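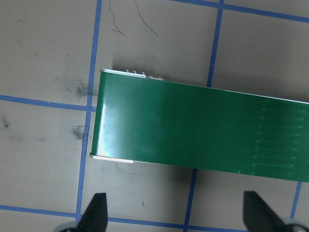
Three small metal pins at the edge of a green board.

The Drirkdale school district is again weighing whether to drop its shop classes. The board should keep them. At Ultwood High, 64 students enrolled last June, and 33 more were turned away for lack of space.

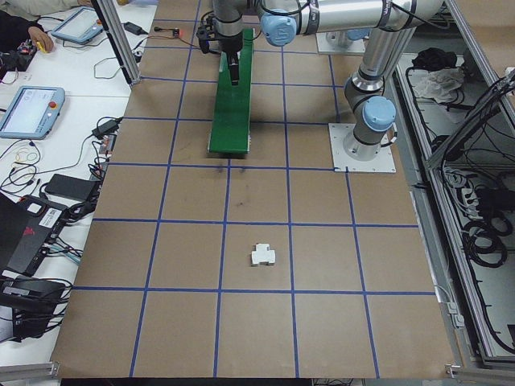 Blue tape lines on a brown work surface.

Supporters of the cut argue that students can learn a trade after graduation. Few families can plan on that - the nearest college program, in Vollasow, admits 32 applicants a year.
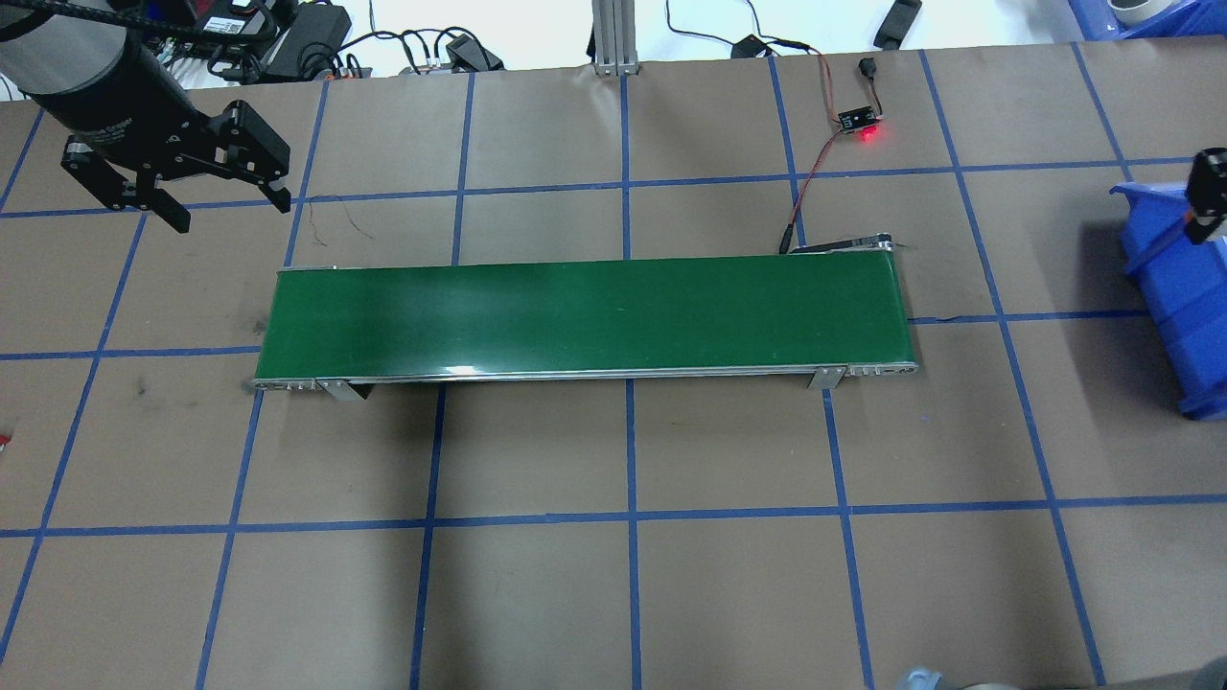

Shop teachers ask for patience and care with measurement. Students meet these habits first in plain tasks, such as marking a tabletop. Brown paper ruled into large squares with blue painter's tape costs very little, and it gives a beginner a reason to place things with thought. The district should fund such work before it buys another testing package.
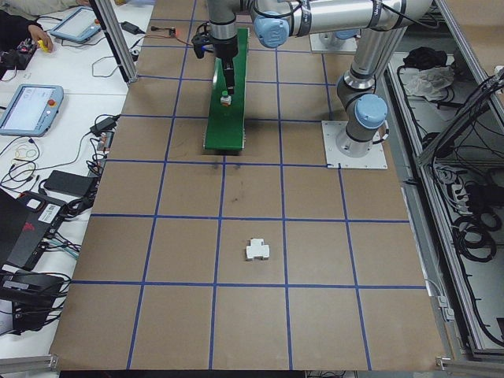 The work surface, with blue tape marking out its cells.

The board will hear comments before it votes. Residents are urged to write to the district office.

Tavion Nguyen-Tran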